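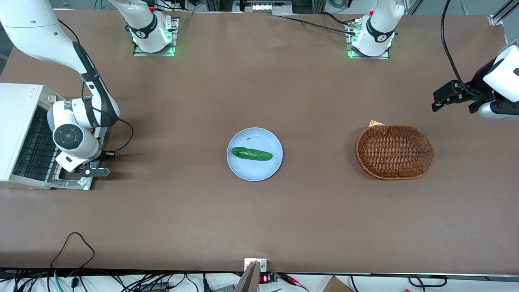

Does wrist camera placement matter for imitation learning?
Posted 2023-11-15 in Robot Learning

We train a two-arm policy on 70 teleoperated demos of moving a cucumber between a plate and a basket. With only the fixed camera it reaches fine, then misses the grasp. Is a wrist view worth the extra training time, or should I just collect more demos?

Ekaette Okafor

Wrist view first. In October we compared both on a similar task, and adding the second camera helped more than doubling the demos did. Keep the fixed camera too.

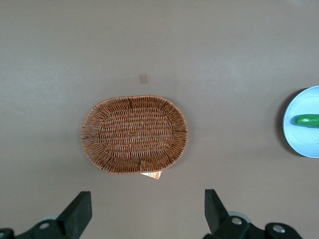
Field of view is what I would check before retraining. A wrist camera sees the fingers well, but it loses whatever is off to the side. With the basket near the middle like this, the plate is cut off at the right and only one end of the cucumber shows. The policy needs the fixed view for that part — dropping it made ours worse.

Kazue Kikuchi

more demos. we have 787 and it still misses sometimes

Waton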